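생활문화사 3주차 강의 메모 (장신구와 보관)

지난주 이어서. 유리구슬 교역 부분은 교재 앞장 다시 볼것. 시험에 나옴.

1. 구슬은 왜 오래 남나
- 유리, 돌, 조개, 뼈. 끈은 썩고 알만 남음
- 그래서 발굴 때 원래 꿰인 순서를 모르는 경우 많음. 출토 위치 기록이 중요
- 색 배열로 신분, 나이, 혼인 여부를 표시한 지역 있음. 단, 지역마다 다르니 일반화 금지

2. 사례: Laryea 마을 구술 조사
- 면담자 Adjoa Boateng, 기록 Ayuba Gbeho
- 구슬 415점, 그중 내력을 아는 것 13점뿐. 나머지는 "할머니 것" 정도로만 전해짐
- 물건보다 이야기가 먼저 사라진다는 점, 토론 때 다시

3. 집안의 보관 방식
- 보석함은 비교적 여유 있는 집 얘기. 보통은 깡통, 천주머니, 서랍 구석
- 값 나가는 것과 아닌 것이 한데 섞임. 박물관식 분류와 정반대
- 섞인 상태 자체가 자료임. 꺼내서 정리하기 전에 먼저 기록 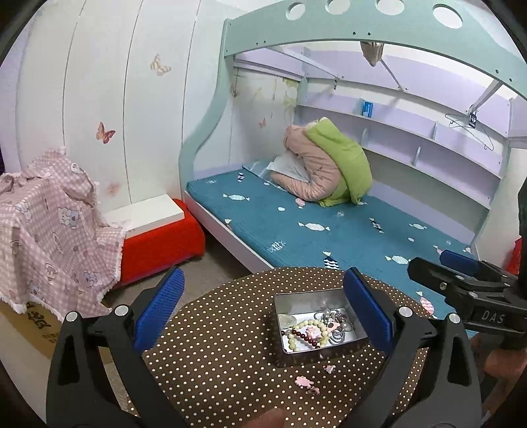 사진: Tineke Vanhove / 수업용 자료

양철통 하나에 구슬 팔찌, 은색 사슬 팔찌, 분홍 꽃 모양 장식이 같이 들어감. 재질로 나눌 건지 쓰임으로 나눌 건지, 목록 만들 때 제일 먼저 부딪히는 문제. 정답 없음. 기준을 적어 두기만 하면 됨.

4. 목록 작성 (실습)
- 번호, 재질, 크기, 상태, 들은 이야기, 말한 사람
- 재질 확실치 않으면 "미상". 추측해서 쓰면 감점
- 엉킨 사슬은 억지로 풀지 말것. 엉킨 채로 한 번호
- 상태란에 "좋음"만 쓰지 말고 흠집, 빠진 알, 변색 적기

과제: 집에 있는 장신구 통 하나 골라 목록 만들고 400자 설명 붙이기. 가족 한 명이상 면담. 면담 내용은 말투 그대로 옮길 것, 다듬지 않음. 3월 첫 수업 시작 전에 제출. 늦으면 안받습니다.

읽을거리: Kekeli Atinga 논문 복사본 (과사무실 앞 상자), 2절만 읽어도 됨. 각주는 꼭 보세요

다음 시간: 단추와 브로치. Prirnley 수집품 목록 나눠드림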